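Open Wide: Comparing Two Grippers and 2 Controllers for Picking Small Clear Parts in Simulation

Fiorella Piras
Final project report, Robotics Elective
Submitted 2020-12-13

Summary

This project set out to learn which of two grippers, and which of two controllers, does the better job of picking small see-through plastic parts out of a curved white basin. All of the work was done in simulation. The short answer is that the Skosow gripper with the slower controller won, and that the margin was mostly my fault. The long answer follows, as the marking guide asks for one.

Background

The original proposal, handed in with great confidence in October, was to build a physical bench and test the grippers on real parts. The bench got as far as a sketch. By the time I had priced the arm, the mount and a camera that could see clear plastic without having a crisis, the project had become a simulation study, and I had become a person who talks about friction coefficients at dinner.

Clear parts are a nuisance for robots. A depth camera tends to look straight through them and report whatever is behind. For that reason I took vision out of the control loop and gave the controllers the true part positions, straight from the simulator. This is cheating, but it is declared cheating, and it let me compare the grippers without also grading a camera. The wrist camera stayed in the model so that I could watch what went wrong. I watched a great deal.

Equipment (such as it is)

The Duda gripper is a parallel-jaw design. The jaws slide in and out on a rail and stay parallel the whole time. It is simple to model and simple to reason about, and it has the personality of a filing cabinet.

The Skosow gripper is a linkage design. The fingers are carried on jointed plates and swing through an arc as they close, so the height of the fingertips changes with the opening. If you plan a grasp with the fingers open and forget this, the tips finish somewhere other than where you aimed them. I forgot this for two weeks.

Both grippers were mounted on the same simulated arm, with the same wrist camera, looking out past the fingers.

The first controller, called Zinov in my code after a bus stop, is a plain position controller. It drives the fingers to a target opening and does not care what is in the way. The second, Hondotcombe, is a force-limited controller. It closes slowly and stops when the contact force passes a limit. It is named after a different bus stop.

The basin

The basin is a white shape with rounded inner corners and a raised lip, covered in a fine bumpy texture. I picked the texture because a perfectly smooth white surface gave me no sense of distance at all when I was checking camera views. The curve was chosen to be awkward. Flat tables are kind to grippers, and I wanted to know what happens when the surface rises on one side of a grasp and not on the other.

The lip caused more arguments with the motion planner than every other part of the model put together. The planner treats it as solid, quite correctly, and would rather take the arm on a tour of the entire workspace than pass near it. I ended up adding a waypoint over the centre of the basin, which is not elegant but did stop the touring.

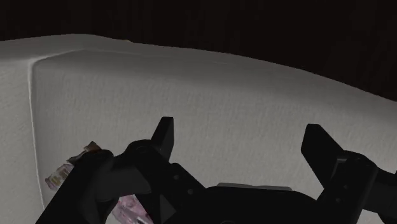
Figure 1. Wrist camera view in the basin, Skosow gripper open. Note the clear parts down beside the linkage, well away from the gap between the fingertips.

Figure 1 sums up my main complaint about the linkage gripper. All those plates and joints take up room behind the fingertips, and the room they take up is exactly the sort of place a small part likes to be. The parallel gripper has less going on back there. A trial where a part ended up tangled with the linkage was scored as a fail, even if the arm lifted it, on the grounds that a robot that picks things up with its elbow has not passed a grasping test.

The other thing to notice is how little contrast a clear part has against a white surface. I could find them in the images because I knew they were there. I would not like to bet on a detector doing the same, and I have left that question to someone with a graphics card of their own.

Method

The set-up for each trial was the same. Parts were dropped into the basin from a random position and allowed to settle. The controller was given one target part. The arm moved to a point above it, lowered, closed the gripper, lifted and held still. If the target was still between the fingertips at the end of the hold, the trial was a success. Everything else was a fail.

I ran 1,000 trials in all, split evenly over the four combinations of gripper and controller. The same random drops were used for each combination, so that no gripper could claim it had been given the hard ones.

Of those, 211 had to be thrown out and run again. The cause was a mistake in my contact settings that let parts sink slowly into the basin like spoons into porridge. The first sign of trouble was the Duda gripper closing very precisely on nothing. I spent an evening blaming the gripper, for which I apologise to the gripper. The fix was to shorten the physics time step, which made everything slower and me more careful.

Results

With the Zinov controller, both grippers were poor. Position control closes hard and fast, and a smooth plastic part responds to being squeezed off-centre by leaving. The usual pattern was that one finger touched first, the part spun, and the second finger arrived to find it gone. The Skosow gripper was slightly worse here, as its swinging fingers pushed parts down into the curve before gripping them.

With the Hondotcombe controller, both improved, and the order swapped. The slow close gave parts time to shift into line with the fingers. The angled tips of the Skosow gripper then helped, because they could reach in under a part resting on the slope. The Duda jaws, staying stiffly parallel, often had one tip on the surface before the other got near the part.

Near the lip, neither gripper did well. The Duda body bumped the lip on approach. The Skosow linkage, which spreads out sideways when the gripper is open, bumped it too, but from further off. Opening the fingers only as wide as the part needed would have fixed a good share of these. I thought of this six days before the due date and made the mature decision to put it under future work.

Slow closing has a price. Hondotcombe took a lot longer per pick than Zinov. On a real line, somebody would be standing beside it looking at their watch.

Problems and limits

The contact model is the weak point. Friction between plastic and a bumpy surface is hard to get right, and I set mine by trying values until the parts behaved in a way that seemed reasonable to me. I have dropped many small plastic things in my life, but I do not think this counts as calibration.

I tuned Hondotcombe's force limit using the Skosow gripper, then used the same limit for the Duda. That is not fair to the Duda, and it accounts for some unknown part of the difference between them. My supervisor spotted this in the draft. I had hoped she would be busy.

There is also the matter of the true part positions. A real system would be working from a camera, the positions would be off by some amount, and a gripper that forgives small errors might do better than its result here suggests. My guess is that the Skosow would gain from this, but a guess is all it is.

Future work

1. Tune the force limit for each gripper separately, as should have been done the first time.
2. Match the opening width to the part before approaching the lip.
3. Add position error to the targets and see which gripper copes.
4. Try a basin of a different colour, for the sake of anyone who has to look at the images.
5. Rename the controllers.

Files

The trial logs and the simulation model are in the course shared folder. The runs from before the time step fix are in there too, in a folder called porridge. Please do not use them for anything.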